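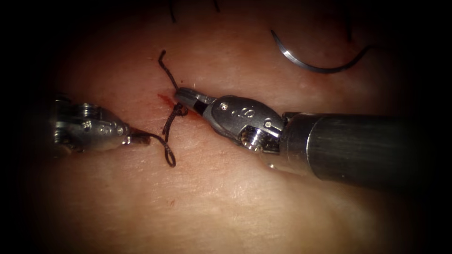 Moose "Rescue" at Cumville Lake Draws Clicks, and Some Doubts

A 24-second video that seems to show a wild moose leading two hikers back to a lost trail near Cumville Lake has spread widely this February, along with a story that gets better each time it is shared.

The clip was posted by Ajayi Trail Tours, a small outfit that sells guided walks on the north shore. In it, a cow moose walks along a packed snow path while two people follow behind, laughing nervously. She stops once, looks back, and goes on. Then it ends.

According to the caption, the hikers had been lost for hours and the moose "knew exactly what they needed." By the second day, versions of the post had added a snowstorm, a dead phone battery and a calf the hikers were supposed to have helped last fall. None of that is in the video.

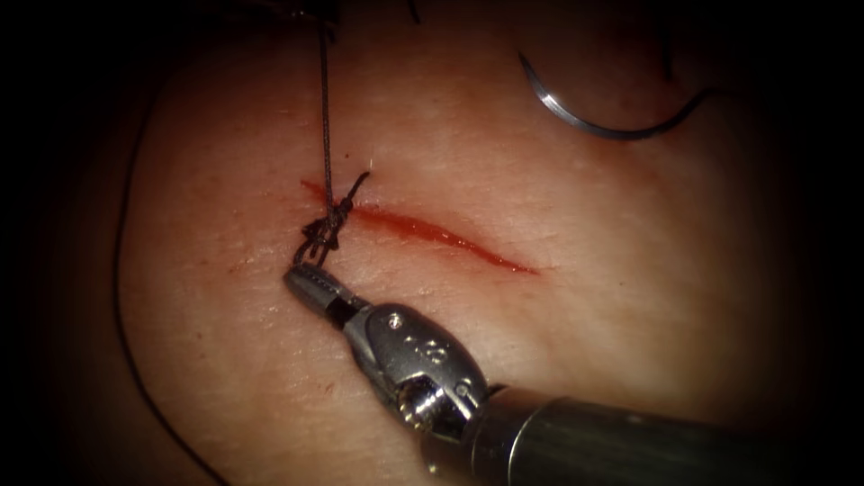
Dark suture thread tied at one end of a cut.

Jae-hoon Yeon, who has mapped winter moose movement in the Orno Valley for years, watched the clip several times and was not impressed.

"Moose use packed trails in deep snow for the same reason we do," Yeon said. "It's easier walking. If you get on the trail behind one, it will look like you're being led somewhere."

He was more bothered by how close the hikers were. Visitors to the valley are told to stay at least 100 feet from a moose, and the pair in the video look to be well inside that. Yeon said the look back, which many viewers took as kindness, could just as easily be an animal deciding whether to charge.

"Her ears go back at that point. I wouldn't have kept walking," he said.

The Ajayi post had drawn 579 comments by 4 p.m., most of them heart symbols and stories about smart dogs. A few people asked where the hikers started out, and when. The company has not answered them. It also did not say who filmed the video, or why someone lost for hours had a steady shot from behind both hikers.

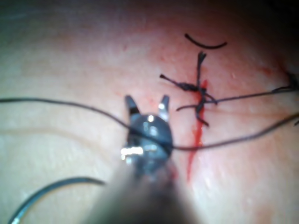

Black thread passing a stitched incision.

There is also the matter of the trail. Two readers matched the bent pine in the opening seconds to a bend on the Zelis Loop, a marked path that starts beside the main parking lot. If they are right, the hikers were a short walk from their car. The loop's sign-in book lists 671 visitors so far this winter, and the valley office said it had no report of anyone lost there.

Asked by email whether the moose had rescued anybody, Ajayi Trail Tours replied that "people can believe what they want to believe" and included a link to its spring booking page.

The valley office asked hikers who meet a moose on the path to back away and give it room to leave.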